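From: Branislav Šimko
To: Stilgate working list
Date: 2021-06-17
Subject: Re: Held-out results for the wrist-view policy, and the question of daylight

Dear colleagues,

Thank you for the comments received on the draft. I reply to the message from the Palacios group in full, as it raises a matter which affects the wording of the main result. The relevant part is quoted first.

> On page 4 of the draft you state that the policy "is not affected by
> the lighting in the room". We could not find support for this. As we
> read the table, all of the training runs and most of the test runs were
> made with the blinds fully down. Our own cell at Komlow faces a large
> window, and a policy trained in the same way loses the object as soon
> as the wrist turns towards the glass. Could you say how many of the
> test runs had daylight in view, and whether the failures fall among
> them? We would also like to know if exposure was fixed or left to the
> camera.
>
> A smaller point: the text speaks of "rigid and soft items" but the
> list in the appendix seems to have very few soft ones.

The objection is accepted. The sentence on page 4 was written at an early stage, before the window bay was used, and it should have been removed. It will be replaced.

The position is as follows. The policy was trained on 4000 recorded picks, all made with the blinds down and the ceiling lights on. The test set holds 116 runs. Of these, 40 were made in the window bay with the blind partly raised, and the remaining 76 under the same conditions as the training data. The draft gave one success rate for the whole set. This hid a clear difference between the two groups, and the revised table will report them on separate lines, with the failures listed by cause.

On the failures themselves, the Palacios account agrees with what we observe. The policy does well enough while the wrist camera looks down into the crate. The trouble begins in the search phase, when the arm lifts and turns to look for a better approach. If the window enters the view at that moment, the bright area takes up so much of the image that the contents of the crate fall into a narrow range of dark values. The policy then either repeats the search or closes on the rim of the crate. We have counted both as failures.

Exposure was left to the camera in all runs. We agree that this makes the result harder to read – the camera and the policy are both adjusting to the same change of light, and the present data do not allow us to separate them. A repeat of the window bay runs with fixed exposure has been requested and is planned for August. Until then, the paper should make no claim about daylight beyond the figures themselves.

Two changes to the method have been proposed by the Dadonmont partners. The first is to limit the turn of the wrist during search, so that the camera keeps the crate in view for longer. The second is to darken and brighten the training images at random. I would ask that these be tested one at a time. The first changes the motion and the second changes only the training, and if both are introduced together we shall be unable to say which of them helped.

With regard to the appendix, the description "rigid and soft items" is too broad. Coiled cable and tubing, bagged parts and film-wrapped goods were included, but cloth was not. I suggest "rigid items, coils and wrapped goods". The film-wrapped coils deserve a line of their own, as reflections from the film are a likely source of error even with the blinds down.

Members who wish to see the corrected table before it goes into the paper should write to me directly. Comments on the wording of page 4 are best sent to the list, so that all sites have the same text before them. A view from the window bay is attached for those who have not worked there.

With kind regards,

Branislav Šimko
Stilgate
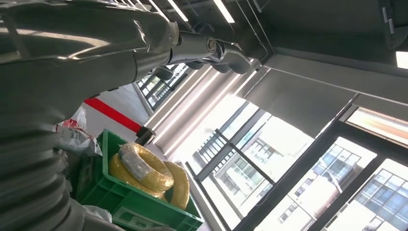

Wrist camera view, window bay, blind partly down, with coils in the green crate.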